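**August, bench notes – Hokik pads vs the old Gallegos ones**

Swapped both hand-held grippers over to the Hokik pads after lunch and gave them the organiser job again. Same little light blue piece, same grey box with the clip-down lid. I did 28 goes with the pair and fumbled 5, and the Gallegos set fumbled 9 last month, so I'm pretty chuffed!

Lid is still the pain. The latches want a narrow tip and these pads are chunky, so I end up nudging the clip with a corner and hoping (a chamfer might sort it – ask Restska what they'd charge).
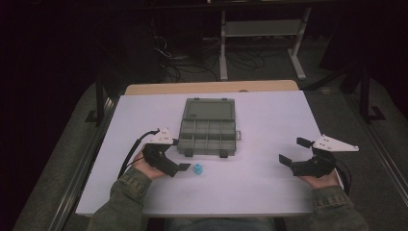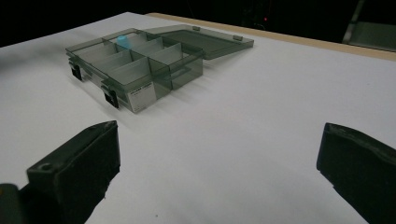
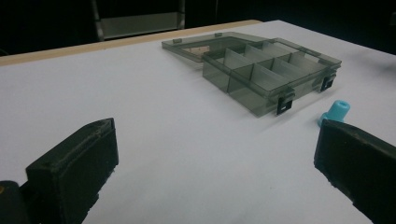
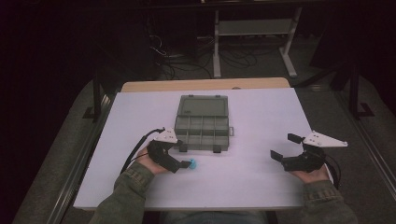
*Organiser box and blue piece: head view first and last, gripper views in the middle.*

Cable on the left one keeps tugging at my wrist when I reach for the far side of the board. Needs more slack or a clip up near the elbow.

Logged everything in the Tilinero folder under 633. If anyone else has a turn, write down which pads are on before you start – I forgot the first time and had to redo the lot. Still to try: thinner pads on the right hand only, and the same job with the box turned side on.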